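Grurik's table-clearing kit goes to the plates first

By Kirstin Mowat
23 February 2025

The Grurik kit is sold as an add-on for small arms already in service. The box holds a two-finger gripper, a wrist camera, a mounting ring and a license for the Wisow control software. Price is $322 a month on a one-year lease, with finger pads billed separately. Shipments began in November.

Plates are the hard part. A shallow rim leaves little to hold, and glaze throws glare back at the camera. Wisow handles this by lowering the open fingers on either side of the rim, then closing on a force limit set by the operator. The default is level 3 of 5.
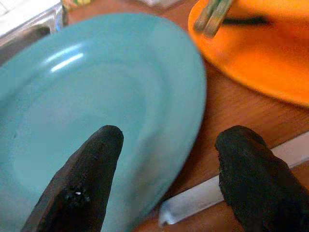 2 min read

With the blue plate between the fingers, the right one also passes over the knife. Wisow treats flatware as a separate pick and will not combine the two. Handles resting on a plate, as on the orange one, call for a second pass — the software plans the utensils first and the plate after.

Setup took us two hours, most of it spent on camera calibration. The manual skips a step here: the mounting ring must be torqued before the offset is saved, or the value drifts. Davotgate, which distributes the kit, says a revised manual is in preparation.

Pads are a wear item. Replacements come from Tănase and fit without tools.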